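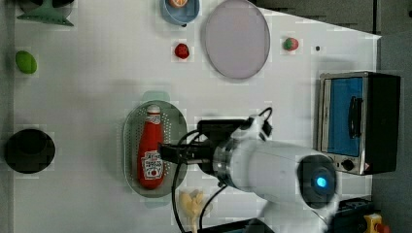 Unska Strike Ballot Set

Niltanach > Meetings and Voting > Ballot Sets

In stock. Page updated 2014-03-13

If your local has ever tried to hold a strike vote with a shoebox and a roll of tape, you're going to like this one! The Unska is a full paper ballot set for union locals and staff associations, packed in one carry case that fits on the back seat of a car. We've been selling it since December and it's the thing we most enjoy showing people when they stop by the counter in Wultesitz.

The box itself is clear on all four sides, so members can see it's empty before voting opens. It holds 600 folded ballots. The slot has a sliding cover that locks shut for moving the box between work sites, which matters a lot when you have a day shift in one building and nights in another (hospital locals, we're thinking of you). The lid takes two padlocks with different keys, so the chair and the election teller can each hold one.

We love the folding screen. It stands 23 inches high, opens flat in one motion and stays put on an ordinary meeting table. The older Valentini screen had little feet that popped off, and we still find them in drawers. The Unska screen has no feet at all. It just stands.

What's in the case

Clear ballot box with locking slot cover
Two padlocks, two keys each
Folding table screen
Numbered seals, pull-tight
Tally pads, yes / no / spoiled columns
Roll sheets for signing in members
Sample notice of vote, with blanks for date, place and question
700 blank ballots on pale yellow stock

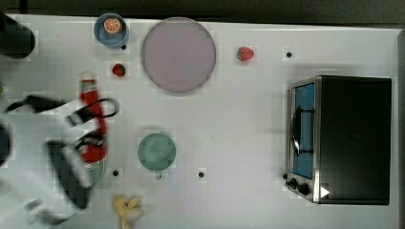 Orange slice in a blue bowl, with a toaster oven on the right.

Printing your ballots

The blanks run through most office printers, four to a sheet, and come perforated. Put the question on there exactly as it was passed at the meeting. If the vote is on whether to suspend a strike while talks go on, say so on the ballot, and put the date the suspension would end. People vote faster when they don't have to ask the table what "yes" means, and the tellers will thank you.

One set of seals covers a good many votes. Write the seal number on the tally pad before the box leaves the room and check it again when you open up. Refill seals ship by themselves in a padded envelope.

Check your own bylaws for how much notice members need and how long you have to keep the ballots afterward. The case makes a fine place to store them. 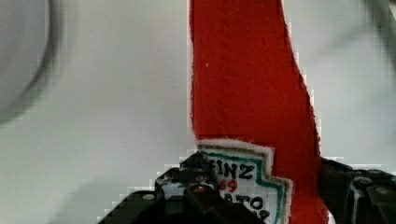 We already own a clear box from the Valentini days, so can we get just the screen and the tally pads? Our next vote is at three sites on the same day and one screen won't do it.

Yes, every piece is sold on its own. Extra screens fit in the same case, up to three if you take the ballots out first. The tally pads come in packs of two, and the new pads match the old Valentini roll sheets line for line, so you can use up what you have.

Shipping and returns

Orders leave Wultesitz the next working day. Voting soon? Put the date in the order notes and we'll pack yours first. Unopened ballots and seals can come back any time. Opened seals can't.

See also: Unska Small Box, Niltanach picket sign sleeves, roll sheet refills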